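Hunstead repair room reopens, old desktops first in line

HUNSTEAD – The computer repair room on Nogueira Street is open again after a summer of new floor paint, new wiring and a lot of boxes being carried up and down one narrow flight of stairs. Doors went up at 10 on the first morning. There was already a line.

Mostly desktops. Big ones, heavy ones, the kind that sat under a desk for years collecting cat hair. Residents brought them in shopping carts, in strollers, one in a suitcase with the wheels gone. The room takes them all, working or not, and either fixes them, strips them for parts or sends the remains off to be recycled properly.

The room is run by Plustura, the nonprofit that has handled the town's small-electronics drop-off for the last several years. It closed in the spring when the landlord, Jerard Properties, needed to get at the pipes under the floor. That was supposed to take a few weeks. It took until August.

Since the last full year of drop-offs the group has kept a tally, and the number painted on the sign by the door is 2954. That's machines taken in, all kinds – desktops, laptops, a few printers that people swore were computers. The sign will get a new number in the winter, the group says, once everybody agrees on how to count a monitor.

What you can bring

Desktop towers, with or without the side panel. Laptops. Keyboards and mice if they are bagged together. Power cords, please, lots of power cords, the room is always short. Loose memory sticks and graphics cards are fine in a sock or an envelope but not rattling around in the bottom of a grocery bag.

No TVs. No microwaves. No car batteries, which did turn up twice last year and had to go back out to the curb the same day. No printers either from now on, the printer shelf is gone and is not coming back.

Limit is 10 items per household per visit. If you are clearing out an office call ahead, the loading door in back needs to be unlocked from inside and the bell doesn't work yet.

What happens to it

First step is a desk check. Does it turn on, does it make a noise it shouldn't, is there a drive in it. Owners are asked, out loud and then again on the form, whether they have saved what they want off the drive. People say yes and then come back the next day. The form now has a box to initial.

Drives get pulled and either wiped or drilled, owner's choice. Drilling is popular. There's a small window in the door to the drill bench and kids like to look through it.

After that the machine goes to one of two tables. Good ones get cleaned, more memory if there is any to match, a fresh install and a sticker with a green dot. Those go out to families and to the after-school program at the Hunstead library, free, with a keyboard and mouse. The wait list stood at 19 households the morning of the reopening. Plustura says it would like that to be zero by the holidays but wouldn't promise.

The others are parted out. That means the tower goes down flat on its side, panel off, and the useful stuff comes out in order – cards, memory, drives, power supply, then the board if the board is any good. Screws go in a muffin tin. The group is strict about the muffin tin. A machine with the wrong screws in it comes back, is how one of the bench regulars put it, and it comes back angry.

Older office desktops are the favorites for this. They come apart without much fuss, plenty of the pieces lift out on colored latches and tabs instead of screws, and the parts from one will very often go straight into the next one off the cart. Consumer machines from the same years are more of a gamble. Some have drive cages riveted in, some have cables so short you lose skin.

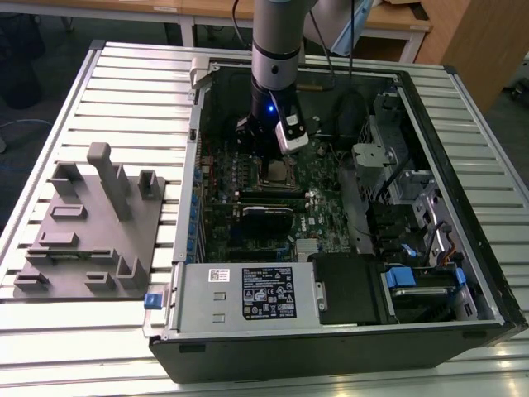

Power supplies get tested before they go on the shelf, every one, and they get a piece of tape with the month on it. Anything that fails is tagged red and goes in the metal bin whole. They are not opened. Not by staff, not by visitors, not by somebody's uncle who used to do it at work. A supply can hold a charge after it has been unplugged and the room has a rule about it posted in three places.

Memory is sorted by type and then by size. Processors are kept in egg cartons with foam cut to fit, and an empty socket is supposed to get a cap over it right away so the pins don't get bent. Caps are in short supply also. If you have a drawer with some in it, bring the drawer.

Classes

The Saturday-style open bench is not back yet, that waits on a second fire extinguisher and a signature. But the short evening class is. It starts at 6, runs till people get tired, and covers the basics: opening a desktop, finding the memory, the drive, the power supply, taking them out and putting them back so it still boots. Free. There are 12 places a night and sign-up is on paper at the front counter, not online, the online form kept double booking.

Wear short sleeves or sleeves that stay put. Leave rings and bracelets at home. Tools are supplied, but if you have a long Phillips screwdriver with a magnetic tip you'll want to bring it, and put your name on it. Seriously, name on it.

Under 14s need an adult in the room. The adult does not have to know anything about computers.

Parking and getting in

Nogueira Street is still torn up on the north side from the pipe work so park at the library and walk. It's one block. There are two carts at the library entrance for anyone with a heavy load, bring them back after. The stairs at the front are steep, the ramp is in back by the loading door, and somebody will come down and carry if you knock hard. See above re: bell.

Hours for now are 10 to 4, with the evening class after a break for supper. The group expects to add a morning once it has enough people at the counter. Drop-offs outside those hours are not allowed. Please do not leave towers on the steps. It rained on a stack of them in the spring and not one of the boards was worth saving.

The money part

The town put up part of the cost of the new wiring and Jerard Properties covered the floor, since it was their pipe. The rest came from selling scrap metal and from the coffee can on the counter. Rent stays the same through next year. Plustura asked for a longer lease and the two sides are still talking, both described the talks as friendly.

The new outlets matter more than they sound like they would. Before the closing there was one circuit for the whole back half of the room, and if the kettle went on while two desktops were being tested everything went dark. That included, one time, a machine nine-tenths of the way through a wipe. Now the benches have their own circuit and so does the kettle.

Lighting is better as well. Tubes over each bench, a couple of clip lamps for looking down inside a case where the small print on the board is. Regulars had been using bike lights.

Also new: shelves with actual labels, a sink that drains, and a bulletin board for people looking for one odd part. First notices up were for a hinge for a laptop lid, a key cap with the letter Q, and a set of drive rails, any color. The hinge was gone by lunch.

Reaction on the first day was mostly people asking where the bathroom had moved to (left of the stairs, same key). One woman who brought in her late father's desktop stayed to watch the drive come out and took it home in her purse, and left the rest for parts. A man with four towers in the back of his truck left with three, he'd talked himself into trying to fix them. He was handed a sheet of instructions and a cup of loose screws.

Residents on the wait list will be called in order. If your phone number has changed over the summer stop by the counter, several of the numbers on the list no longer ring through. Machines are held for two weeks after the call and then go to the next household.

Anyone who dropped off a computer before the closing and was told it could be repaired should also come by with the claim slip. Most of those made it through the move fine and are on the bottom shelf by the window. A few lost there tags. The group has written down what it can about each one – color, stickers, what was in the drive – and will match them up with owners as they come in.

Questions can be left at the front counter or at the library desk, which passes them along at the end of the day. The next evening class still had places open as of noon.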